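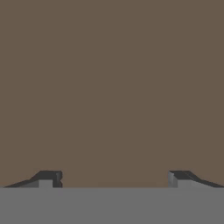 Kitchen automation at Wivelier

Kitchen automation at Wivelier is the gradual use of robot arms for food prep in the staff and contract kitchens run by the catering firm Wivelier. It covers picking up and moving produce, putting things away in cabinets, and some work with countertop appliances. Cooking, tasting and serving are still done by people. The program is best known in the trade for what it did to job roles and shift patterns, less for the machines.

Background

Wivelier ran 11 kitchens at the time the program was proposed. Prep was done by hand, mostly on an early shift, and turnover on that shift was high. Peeling, sorting, carrying, wiping down, start again. An internal review in October listed sore wrists and early hours as the two main complaints. A first plan, drawn up with the equipment supplier Nowicki, called for fixed machines on a belt. It was dropped – too big for the kitchens, and too fussy about the shape of vegetables.

The second plan used a single arm with a two-finger gripper at a normal counter. Planning and training of the control software was handed to Zitus, which does most of its work in simulation before anything goes near a real kitchen. Agreement with staff was signed in February 2022.

Simulated work

Tasks are rehearsed in computer-rendered kitchens. Small items are a large part of it. Garlic, limes, bottles, anything a prep cook picks up without thinking. Round things are hard for a two-finger gripper, and a cutting board nearby adds an edge to bump into. Grip width, approach height and speed are all set per item and then adjusted by the software. 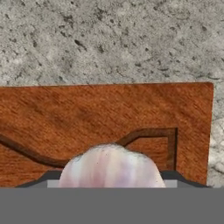 Gripper at what looks like a garlic bulb beside a wooden board, close view, simulation.

Early versions were slow. A task that takes a cook a couple of seconds could run to 48 seconds, and the arm would sometimes stop above an item and wait. Zitus ran 700 practice sessions on small produce before the first review. Prep staff were asked to watch recordings and write down what looked wrong to them. This was not in the original plan. It came from Stanisława Bielecka, a prep supervisor, who complained that the layouts had clearly been drawn up by people who don't cook. Her notes led to more clutter on the virtual counters and to cabinet doors being left open, as they often are during a busy shift.

Equipment

The arm is a jointed one of the kind used in research labs and light industry. Gripper on the end, two fingers, parallel closing. No special tools for the basic tasks. Knives were ruled out in the staff agreement and have stayed out.

A separate safety system, supplied by Gendard, stops the arm when a person comes inside a marked area. Staff found it over-sensitive at first, and the area was made smaller after complaints from the dish room, whose door opened straight into it.

The practice kitchen is laid out like a domestic one: marble counter, toaster oven, built-in microwave, wall oven, cabinets overhead. Critics in the company said this had little to do with a contract kitchen. Zitus replied that reach and grasp carry over and that the bigger layouts would come later. They have, in part.

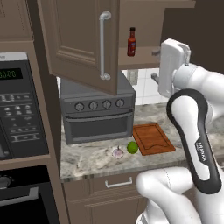
Effects on staff

Job roles

The prep assistant grade was split in two. One half kept the hand work, the other became "line minders", who load trays, clear faults and decide when to take over from the arm. Minders get a short course and a higher hourly rate. No layoffs were made under the agreement, but people who left the early shift were mostly not replaced, and the total number of prep hours fell.

Shifts

The early start moved later in most kitchens. Popular with parents, less so with those who had second jobs in the afternoon. Overtime went down, and so did take-home pay for some of the longest-serving staff. A one-time payment was agreed for them after a second round of talks.

Skills and training

New hires now learn fault clearing in their first week and knife work after that, the reverse of the old order. Bielecka and others have argued that this leaves juniors weak on basic prep when the arm is down for service. A manual prep day was brought in as a result, at first in one kitchen and then in the rest.

Reception

In a staff survey with 312 replies, most people said the work was lighter but also more boring. Standing and watching came up again and again in the comments, along with noise and teh question of who gets blamed for a spoiled tray. The company has since said that minders are not held responsible for items dropped by the arm.

See also

Collaborative robot
Contract catering
Robot simulation
Job rotation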